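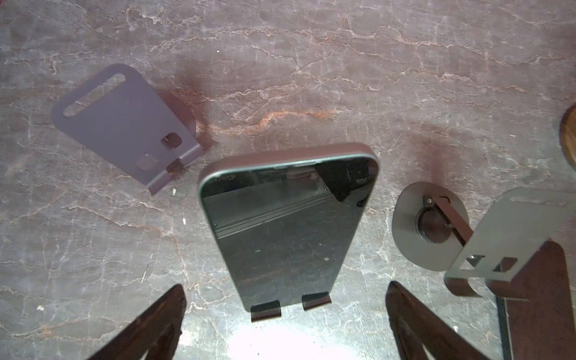

Wrist camera view with the phone in its stand, screen off, and the other stands on the slab.

Setville Makers Help > Robotics > Teaching by demonstration

Phone pick-up works when I drive the arm, fails when it runs alone

sidebench
Posted Monday, October 26, 2026

I am trying to teach a Pundach arm to take a phone out of a metal stand and lay it down flat on the slab next to it. I drive the arm by remote control with a leader arm, record everything in Provelus, and train on the recordings overnight. The only camera is the small one at the wrist.

I have 300 demonstrations so far. When I drive, I get the phone out nearly every time. When the trained policy runs, it comes in well from above, gets the fingers low on either side of the phone, and then does one of three things. It stops and hovers. It closes too early and pushes the phone back against the stand. Or it goes off toward one of the empty stands, which it does more often when that stand is on the left.

Things I have already tried:

Training twice as long. Made no difference that I could see.
Slowing the playback to half speed. It hovers for longer.
Taking the empty stands away. It stopped wandering but still hovers and still closes early.

I would like to keep the other stands on the slab, as the finished task has to work with them there. The phone is always off. The glass is very reflective and I can see the ceiling rails in it on the camera feed, but I have not touched the lights. The marble is also busy, with veins all over, and the stands are dark gray, and the fingers are a dark brownish black. I don't know how much of that matters.

Is it the camera, the background, or my demonstrations? I would rather not record another 300 if the first ones are fine.

4 replies, sorted by votes

tinplate_ro
Marked as helpful

I would look at the demonstrations first. A few questions you can check from the recordings you already have.

Were you looking at the wrist feed while driving, or at the arm itself? If you were standing beside the bench and looking over, you used information the policy never gets. You could see how far the fingers were from the glass. The camera at the wrist looks down past the fingers and can't judge that distance well, least of all against a black screen. So at the moment of closing, your hands knew something that isn't in the data. Hovering followed by an early close is the usual result.

Two ways to fix it. Either add a second camera off to the side, fixed to the bench, and record both. Or drive using only the wrist feed on a monitor, with your back to the arm. The second is unpleasant and you will drop the phone, so use a dead one. If you can't do the task that way yourself, the policy won't do it either, and you need the second camera.

Next, check for pauses. Play some of the recordings and watch the part just before the fingers close. Most people stop there for a second or two to line up. The policy sees the same picture many times in a row with the action "do nothing", and learns that. Trim those frames out. Provelus has an idle filter under the export settings; start with a low threshold, or it will also cut your slow movements.

On wandering to the left stand: how often was the phone on the left when you recorded? If you mostly set things up the same way, it may have learned a direction. Move the phone and its stand around between recordings, and the empty ones too. Turn them, lay some flat, stand some up. It is dull work but it counts for more than extra recordings of the same layout.

Also record some recoveries. Start with the fingers in a bad place, too high or off to one side, and drive from there to a good grip. Don't record the part where you get into the bad place, only the way out. I did 18 of these for a similar job with a tablet and the early closing mostly went away.

You don't need to throw out what you have. Trim it, add the recoveries and the varied layouts, and train on all of it.

oakhollow

Cover the phone with matte screen film. I had the same problem with a glossy box and that fixed it.

driftgauge

I agree with most of the top reply but wouldn't skip the reflection. The rails in the glass slide across the screen as the wrist moves, and they look like edges. With one camera, the policy may be steering partly by them. You can test it cheaply: hang a plain sheet over the bench so the glass reflects something even, then run it ten times with and ten times without. If the results differ a lot, you have your answer. If not, leave the lights alone.

The film oakhollow suggests will help in your shop and then hurt you if the real phones don't have it. Better to record with the lights changed now and then, so the reflection is different each time.

I wouldn't worry about the marble. Busy is fine as long as you vary where things sit on it. Dark fingers against dark metal is more of a nuisance. We put light tape on the tips of our Jelínek fingers and it was easier for the person driving too. If you do that, do it before you record anything new, and keep in mind that your old recordings won't have it.

sidebench

Thanks. I was watching the arm and not the feed, for all of them. Tried it with my back turned this evening and could not get the phone out once without knocking the stand. A second camera is going on the bench before I record any more.

The pauses are there as well, worse than I expected. I will run the filter tonight and do the sheet test after that.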